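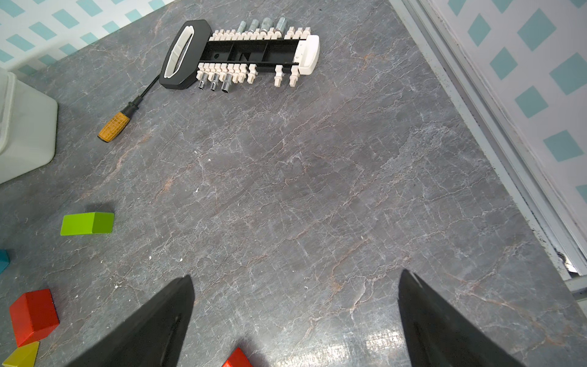
Bench and tool organizer at the Mellby workshop, from the wrist camera.

Progress report to the Hirik small grants program
Project: Kidirness, a low-cost tabletop manipulator built in a shared workshop
Prepared by: Leif Haugland
Period covered: through February

1. Status

The arm is assembled, wired and moving under its own control. Work in this period went into the gripper, the wrist camera mount and the software that records a run. The second arm is mechanically complete but has not been tuned. Spending is within the approved budget, with one request for a transfer between lines (section 5).

2. Mechanical work

The first set of fingers flexed sideways under load and has been scrapped. The replacement set is thicker at the base and keeps the taper toward the tip. Fulgencio Cisneros redrew the part and printed 3 versions before the fit at the knuckle was acceptable. The final version seats without shims and can be changed with a single screwdriver.

The wrist camera now sits on a rigid bracket. The previous mount drifted during fast moves, and the offset between camera and fingertips had to be measured again before each session. With the new bracket the offset is measured once, at the start of the day, and stored with the recordings.

Backlash in the wrist joint remains. A tighter gear pair from Fiadzo is on order and will be fitted to the first arm only. If the result is good, the second arm will follow in the next period.

3. Grasping trials

Trials use plain painted blocks, a few hand tools and small plastic containers. All are common items that other builders can replace cheaply. The log holds 690 recorded attempts. Each entry stores the joint positions, motor current and camera stream, plus a short operator note. Attempts stopped by the operator are kept in the log and flagged, so that later users can filter them.

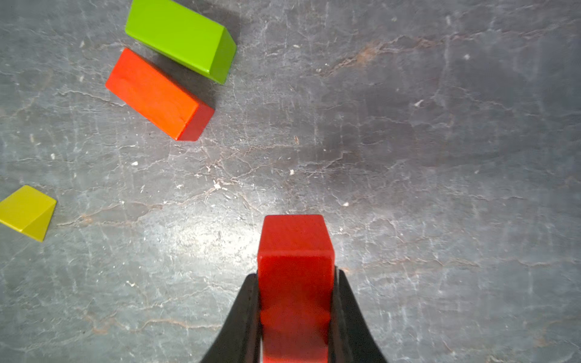
Grip force is limited in software by motor current. The limit was set too low at first, and long blocks turned in the fingers when the wrist rotated. It has been raised in small steps and is now held at one value for all block trials. The red block between the fingers is gripped on two opposite sides with its end face pointing away, the pose we use as the reference for setting the limit. Sloped pieces such as the yellow wedge are handled as a separate class, because the angle of the face changes the contact area. We have no force figure for that class yet.

Lighting is the larger open problem. The table surface reflects the overhead lamps, and the block detector loses edges where the glare is strong. A matte cover was tried and withdrawn after it wrinkled under the fingers. Moving the lamps is the next step and needs the agreement of the other workshop users.

4. Software

The recorder was rewritten to save to disk continuously. The old version held a full run in memory and lost it on a crash. Runs are now capped at 4000 control steps, after which the recorder closes the file and opens a new one. The calibration routine has been moved out of the main program and can be run alone. Documentation covers installation and calibration. The chapter on replaying a recorded run is a draft.

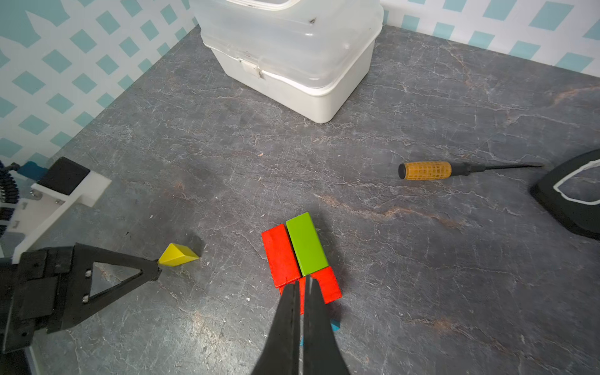

Will the second arm be ready for two-handed trials in the next period?
Only if the wrist gears are delivered on schedule. Tuning takes one week once both arms have the same gears, and two-handed trials can start after that. Should delivery slip, we will continue with single-arm trials and report the delay.

5. Budget

We ask to move 500 dollars from travel to spare parts. The planned visit to another workshop was replaced by a video call, and the motors wear faster than we assumed in the application. Two spare motors and a second power supply would be bought from this amount. No other changes are requested.

6. Work planned for the next period

Fit and test the new wrist gears on the first arm.
Reposition the lamps and repeat the detector tests under the new layout.
Set a current limit for sloped pieces.
Finish the replay chapter and release the drawings for the fingers and camera bracket.

The bench is reserved for the project every Monday. Hirik staff who wish to see the arm running should write to Leif Haugland in advance so that a bench session can be arranged.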